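Wisten Square Occasional Table, Dark Marble Pattern
Supplied by Furtună Furnishings — Residential and Care Range

The Wisten is a square occasional table intended for bedrooms, shared living areas and residential care settings. It is supplied with a dark grey-black marble-patterned top, veined in tan, peach and cream. The pattern varies across the surface, with some areas densely veined and others comparatively plain. Customers ordering more than one table should expect differences between tops.

The height has been selected for seated use. A person may rest both forearms on the surface while reading, folding or sorting small items. 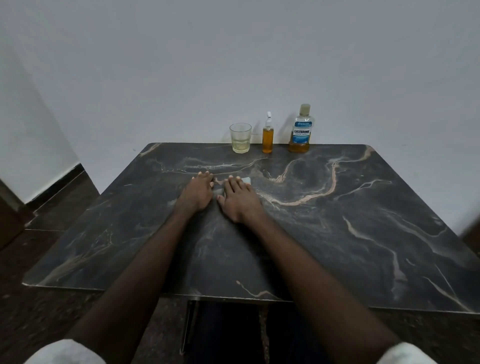
Wisten table, dark marble pattern, with hands resting on the top.

Corners are rounded and the edge is finished with a thin pale rim, which assists users in distinguishing the border of the table against darker flooring. Other colours are available to order through the Ravley showroom.

Use and care

The table is suited to the everyday placement of toiletries, drinking glasses and similar articles. Bottles should be stood upright and kept clear of the edge, particularly when caps have been removed. Spills of mouthwash, liquid soap or cosmetic products should be wiped up promptly with a soft damp cloth, and the surface dried afterwards.

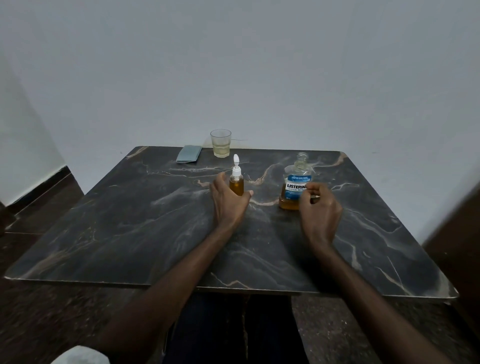
Abrasive pads, bleach and solvent-based cleaners are not recommended and may dull the finish. Hot cookware must not be placed directly on the top. Felt pads may be fitted beneath ornaments — these are available separately under the Flevico accessories label.

Ordering information

Product code: 1956-DM
Minimum trade order: 6 tables
Warranty: 2 years, residential and care use
Delivery: metropolitan and regional addresses

Trade enquiries, including requests for colour samples, should be directed to Yi-an Cho, Customer Programmes, at the Ravley showroom. Product information current as at August 16, 2024.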